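Notebook – sofa tidying, Mikuš setup
February 15, 2021

Back on the sofa chore. The short version of where we are: the arm can do parts of tidying a couch, and I would still not leave it alone with one.

The chore as Stendimeo wrote it up is simple enough for a person. Pillows go against the back, the throw gets folded or at least laid flat, anything that doesn't belong on the seat goes in the basket. A kid can do it in under a minute without thinking. We have split it into small steps and each step has its own way of going wrong. 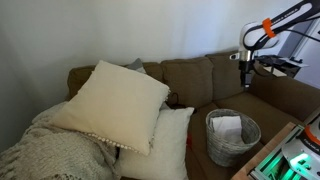
Pillows are the step I trust most. They are big, they squash, and a grasp that is off by an inch or so still holds. The trouble is letting go. A pillow set down on a corner stays on its corner or slides, and the planner counts it as placed either way. I want a check after release, even a crude one comparing the outline to the target. Put that on the list for Lirken, who own the placement code.

The throw is another story. Chunky knit is bad for us twice: the fingers catch in the loops, and the depth data is full of holes where the weave is loose. Folding is out for now. I would settle for "pull it so it hangs over the arm of the couch" and call that tidy. Most people at home do no better.

Basket: fine as a target, less fine as an object to move. The grip on a woven rim depends on where the fingers land, and whatever is inside shifts the weight.

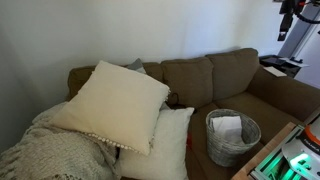 Sofa with pillows, throw and basket, gripper at the far end.

Speed. The Clernik people asked for a full tidy in 400 seconds, and I think that is the right order of magnitude for a demo but not for a home. Someone who has just come in from work will not wait that long to sit down. On the other hand, if it runs while the house is empty, who cares. I keep going back and forth on this – the number matters less than whether you have to stand there watching.

Reach is the other limit. With the base fixed beside the couch, the far end is a stretch and the elbow has few good poses left. A mobile base would fix that and bring its own problems.

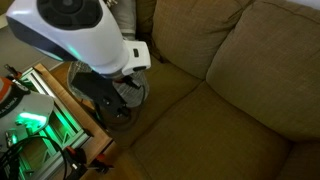 Small things to look after before the next block of runs:

Recheck the table clamps. Any play at the base shows up doubled at the fingers.

Keep cables clear of the near side when the arm works low.

Log failed grasps by object type. We have 100 runs planned and I don't want one lumped success rate at the end.

Try the thin items (cords, paper) as their own class. Right now they get treated as noise in the seat crease and skipped, so the couch gets scored clean with a cable still on it.

Aim for May: pillows and basket without a person stepping in, throw optional.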